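How to check whether a bulk buy is really cheaper

Posted 2020-08-30

The big pack is cheaper. Everybody knows that, and shops are very happy for everybody to go on knowing it. I started checking in February and I no longer believe it without doing the sum.

You need a pen, the back of an envelope and a phone with a calculator on it. Ignore any app that offers to do this for you. I tried one called Gedia, and it wanted my postcode, my email address and a look at my contacts before it would divide one number by another.

Step 1. Find the real weight

Look for the net weight in small print, usually on the back or the bottom. Take no notice of "family size", "value pack" or "33% more". More than what? If it is tinned food in water or brine, use the drained weight. You are not going to eat the brine.

Step 2. Work out the price per 100 g

Divide the price in pence by the weight in grams, then multiply by 100. Write it down. Do the same for the small pack. Shelf labels are supposed to do this for you, but one will be per kilo and the one beside it per 100 g, or per item, and I have found labels left over from an old price. Do it yourself.

Step 3. Take off what you will throw away

Most guides skip this one. If you buy a 3 kg bag of potatoes and a third of it sprouts under the sink, you paid for 2 kg. Divide the price by what you will use. Be hard on yourself here. My own guess for salad was hopeless until I kept a note of what went in the bin.

Step 4. Add the cost of getting it

Delivery, petrol, membership. My nearest warehouse shop, Dradine, charges a yearly fee, and you have to spread that over everything you buy there. If you only go for washing powder and rice, the fee can eat the saving whole.

Step 5. Ask whether you use more when you have more

Soap is the worst for this. With a five-litre refill of Brekanik hand soap in the cupboard, we pumped away like there was no tomorrow. The refill was cheaper per 100 ml and we spent more on soap. Make of that what you will.

Does it work?

Sometimes. I kept receipts for 9 weeks before changing anything and spent 1,625 pounds on food and household things. Over the next 9 weeks I spent 1,326. I would not swear the sums did all of that -- writing things down makes you careful, and we had fewer visitors.

What stayed on my bulk list: rice, dried beans, loo roll, bin bags. What came off: potatoes, spices, cooking oil, anything in a sachet. 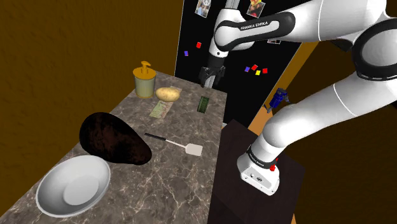
Soap and a potato: run both through step 3 before buying big.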